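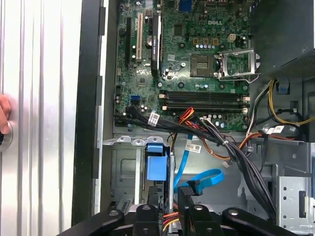
有读者留言问我，二手电脑翻新厂的开放日值不值得专门跑一趟，外地过去要倒两趟车，到了会不会只是听人念稿子。我的看法是值得，不过得挑上午那一场，下午人多得连过道都站不下！

我是2018年2月16日去的，正赶上大年初一，本来以为没人，结果门口排了好长一队（一半是带孩子来的）。厂子叫Varero，在城边一片旧仓库里，从车站出来还得走一段，路上连个卖早点的都没有，我饿着肚子进去的。门票35块，送一杯热茶，茶倒是不错，我续了两回。

进门先看收货区。墙上的牌子写着上个月收进来3763台旧机器，大多是公司和学校淘汰的台式机。讲解员说，同一批货里型号越统一越好办，像戴尔这类办公机，拆开以后主板、硬盘架的位置都差不多，配件也好凑。要是收来一堆杂牌，光找螺丝就能找半天，我家里那台就是这样，听得我直点头。

后面是检测间，隔着玻璃看。他们用一套叫Prodora的软件登记每台机器的编号和毛病，通不过的就送去拆件。我问CPU拔下来以后怎么存，回答是一格一格放托盘里，插座那边要特别小心，针脚碰歪一根整块板子就麻烦了。这个我信，我自己就弄坏过一块，心疼了一个礼拜……

最热闹的还是出口的小卖部。Halim牌的翻新主机最便宜，51块钱的内存条我买了一根，回家插上，认出来了，开心！旁边Risance的显示器标价105，屏幕挺亮，可我实在拎不动，犹豫了半天还是放下了，现在有点后悔。

要说不满意的地方，一是厕所太远，二是讲解的喇叭老是破音，站在后排基本靠猜。停车场也小，开车去的最好早点到。带小孩的话记得多穿一件，仓库里没有暖气，我出来的时候手都是僵的，赶紧又去蹭了一杯茶。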